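4.2 The open day at Zorkcombe

The second set of observations comes from the open day held at the Zorkcombe site on February 27, 2018. Visitors were admitted in groups of 15 and stood behind a line on the floor while the two-armed machine, known to staff as Julik, moved drinks between the worktop and the bottom drawer of a refrigerator. In all, 56 visitors agreed to fill in our form. We did not choose the task. It had been settled by Dean Dawber and Lionel Pickering, who ran the demonstration, and they had picked it as something that most people do at home without thinking about it.

Each group was first given a short talk on the hands. This had not been part of our plan, but the questions we recorded were so often about the hands that we have treated the talk as part of the demonstration. Pickering let people come up to the machine while it was switched off and feel the surface of the palm for themselves. Several went on to ask whether the thumb could reach every finger, and one asked what a replacement would cost.

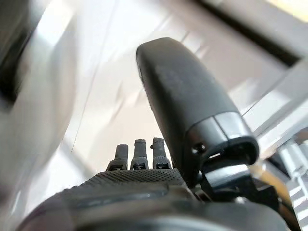 Figure 3. One of the hands from close behind. The thumb is nearest the camera, with three of the fingers beyond the textured palm.

After the talk the arms were switched on and the drawer was opened. The controller, Gosling, plans each movement from the cameras on the head and the wrists, and it stops for a moment before the fingers close and again before they open. The stops were longer than visitors expected. In the earliest group a number of people took the first one for a fault and began to talk among themselves. From then on Dawber said aloud what the machine was waiting for, and the talking stopped.

Bottles and cans were both in use. The bottles have to be held upright over the drawer and then let down, which brings the hands close to the front lip. It was at this point that visitors leaned forward. 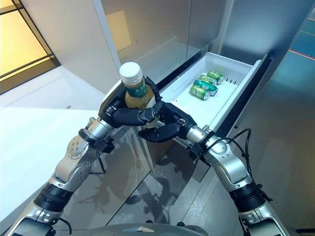

We noted where people were looking at each stage, using the same sheet as in the first study. During the reach, most attention was on the arms. Once an object was held it moved to the object, and it stayed there until the fingers opened. Very few people looked at the screen beside the worktop, although it had been put there for them and showed the plan for the next movement. Those who did look at it were mainly people who had told us on the form that they worked with machines.

The form had a space for free comments, and we also spoke to visitors at the exit. What they had to say there was mostly about speed and about trust - would they let the thing near their own kitchen, and would they stay in the room with it? Age made little difference to the answers. Having seen an earlier demonstration did, and those who had were more patient with the stops.

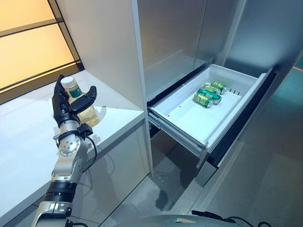
Mervyn Rowbotham told us at the exit that he could put up with a slow machine but not with one that gave no sign of what it would do next, and that he had stopped worrying as soon as someone explained the waiting. He added that he would have liked to hear it from the machine. Similar remarks turn up on other forms, though few are put so clearly.

The last part of the visit took place at the worktop. Groups were shown the pictures from the wrist cameras, which give a very different idea of the task from the one seen behind the line. With the hand so close to the object, much of what is in view is the hand itself. Ettore Pagano, who led this part, asked visitors to say which way up a bottle was from the wrist picture alone. Many found this hard and said so, and it led to some of the best discussion of the day.

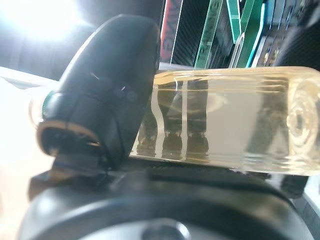
Figure 4. Wrist camera view of a bottle of pale yellow liquid on its side, with a finger of the hand across its left part.

Two limits should be kept in mind. The visitors had chosen to come, and the spoken explanation was added after the first group had gone through, so that group's forms are reported separately in Section 5. The comments on the stops were coded by Dean Holroyd, who had not been at the open day.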